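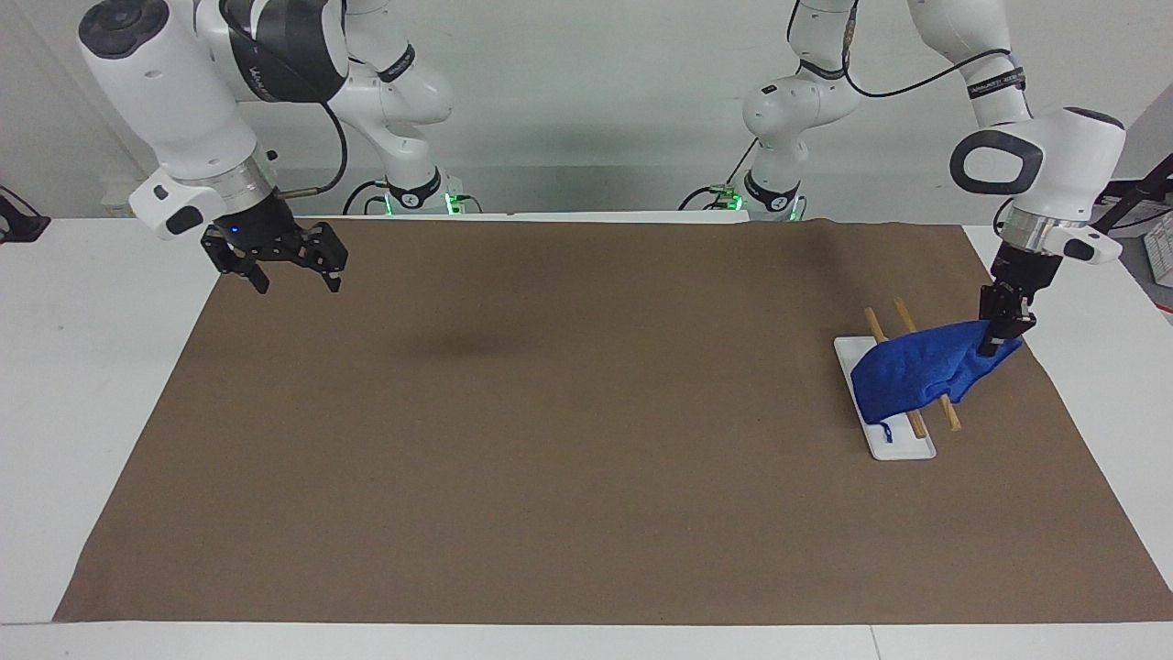

Re: Care of cloths and table coverings, revised arrangements

From: Pramila Nigam
To: Household and Workroom list
Month: February

Dear colleagues,

Thank you for the replies received to the circular on cloths. The point raised most often came from the Lukáč building and is quoted here so that all sites may read the same answer.

> The circular says that blue cloths must be folded before they go back
> on the tray. Our team has been laying them across the tray as they
> are and folding them at the end of the session. Is this acceptable?
> We would also like to know whether the brown paper should be replaced
> after every session, as our stock from Stulta is running low.
>
> Workroom desk, Lukáč building

On the first question, a cloth may be laid over the tray unfolded while work is in progress. It should be folded before the table is handed over to the next group. To fold a cloth that has become bunched, please take it up by two opposite ends, hold it clear of the paper and let any loose part hang down before laying it flat. It should then be smoothed outwards from the middle and folded in half, and in half again if the size allows.
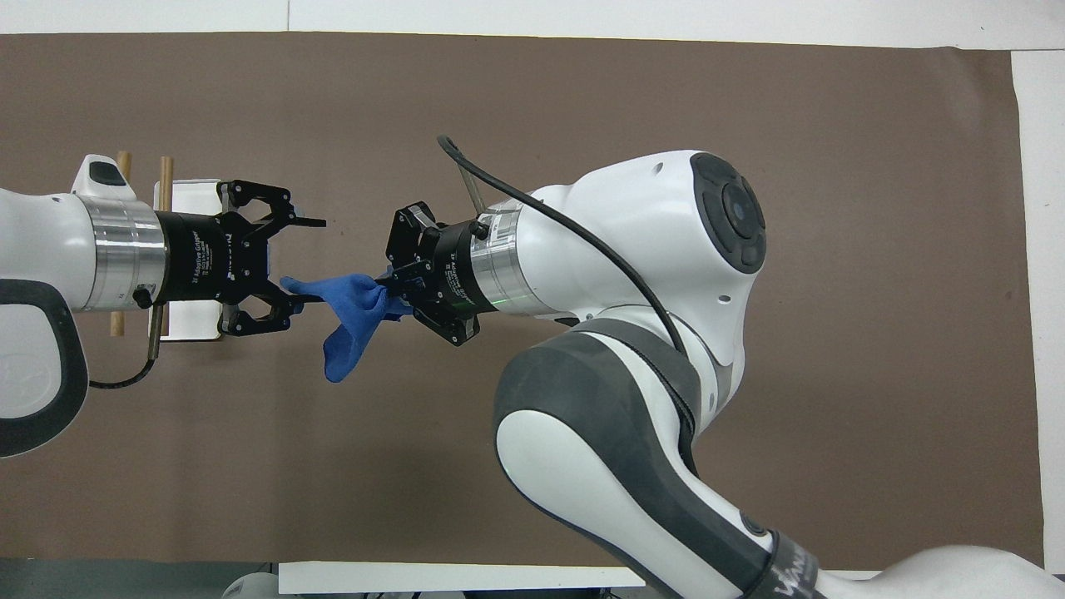 Blue cloth held at both ends over the brown paper covering.

On the second question, the paper need not be replaced after every session. A sheet may remain in use for up to 11 sessions, provided that it is clean and lies flat. Torn or marked sheets should be changed at once. Sites with fewer than 4 sheets in hand should write to the stores office at Zerorden, which will send a further supply of 14 sheets. Orders should no longer be placed with Stulta directly.

Two smaller matters were also raised. Cloths with a loose edge or label are to be set aside for mending and should not be trimmed on site. Cloths sent to the Welteck laundry must be entered on the white form, with the name of the building written in full.

Replies should be sent to the list, so that other sites may have the benefit of them.

Yours sincerely,

Pramila Nigam
Household Services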